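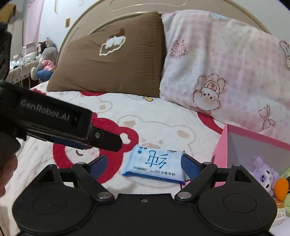

Most beds that get changed twice a month still collect a surprising amount of cargo: packets, boxes, the pillow that has migrated to the wrong end. My method for putting one back in order takes 10 minutes, or 11 if you stop to read the packaging. Start with the packets, because they are easy to lose in the bedding. A pack of wipes like the blue and white one lying on the bear quilt is soft and flat, so it will cheerfully slide under a fold and be slept on until May.

Step 1. Take everything off that isn't bedding. Press the wipes flap shut with your thumb before you move the pack. Wipes dry out faster than you'd think, and a dry wipe is just an expensive napkin.

Step 2. Give the loose things one home. I use an Orkwood tray on the nightstand. My sister-in-law, Adjoa Essien, uses a drawer, and we no longer discuss it.

Step 3. Move the pillows to a chair. The floor is not a chair. 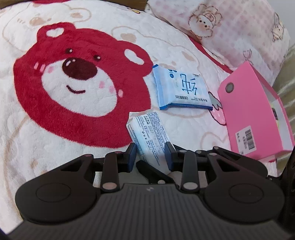
Step 4. Shake the cover from the foot of the bed, 2 good snaps, then let it fall. With a printed one, pick a character near the middle and use it to line things up. Bears won't mind.

Step 5. Smooth plush with the flat of your hand, all in one direction. Going back and forth leaves stripes, like a badly mowed lawn.

Step 6. Pillows go back last, open ends of the cases facing away from the door. Dede Tetteh taught me that one and has never explained it.

Filed under: Bedrooms
Posted September 28, 2025 by Esi Kpodo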